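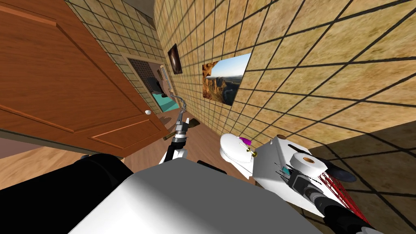 Teleop demos in a simulated house: arm overshoots every time I slow down near the floor

Posted 12 August 2018 by tang_bench

I'm recording demonstrations by remote control for a two-armed robot in a simulated house. The job is in the hallway: the door is open, the left gripper holds a long thin tool with a brass-coloured handle, and I have to bring it down close to the floorboards and set it there without knocking the door. I do this with a pair of hand controllers and a desktop monitor, no headset.

The big moves are fine. The last bit is where it goes wrong. When I slow down, the arm keeps going for a moment after my hand has stopped, and the tool hits the floor. I've recorded 25 demos and thrown out more than half. The learned policy copies the same little bounce, so it's clearly in the data I kept too.

Things I've tried: lowering the motion scale, closing every other program, and turning down the shadows. The software is Wosent, standard install. Should I be changing the controller gains, or is this just practice?

clurnuldale_sim

Practice helps. My first lot were rubbish as well. Try resting your elbow on the desk.

Maricruz Villaseñor

Check the smoothing filter before you touch any gains. Wosent averages your hand position over a window, and on our install it was set to 800 milliseconds. That's fine for slow sweeping moves but it means the arm is still catching up after you stop. Bring it down in steps until the motion gets shaky, then go back up one step. Each person ends up with a slightly different value, so write yours down with the demos.

Two other things. Your view looks down over the robot's own body and it's tilted, so the height of the tool is hard to judge. The shadow of the gripper on the boards is the best cue you've got, so I'd turn the shadows back up. A second camera window set low and side-on is better again, if your machine can draw both at a decent rate.

As for the demos you've kept, don't trim the bounce off the end and call it good. The policy then never sees how to finish. Record them again after you've fixed the filter. It's an afternoon's work at that count.

tang_bench

Thanks, it was set to 800 here too. I've brought it down a fair way and the arm now stops when I stop. Still hitting the door with the tool handle now and then, but that's me.

canico_user

If you go on to the real arm later, be careful about carrying the same filter value over. We did our sim recordings in January and then moved to hardware, and the real joints didn't like the jittery commands at all. We had to put some smoothing back in.

For the door, hold the tool so the handle lies along the hallway before you start lowering. It sticks out both sides of the fingers, so the back end swings wide whenever you turn the wrist. I'd do the wrist turn up high, pause, then come straight down. Keep that order in every demo. When we mixed the order the policy would try to do both at once.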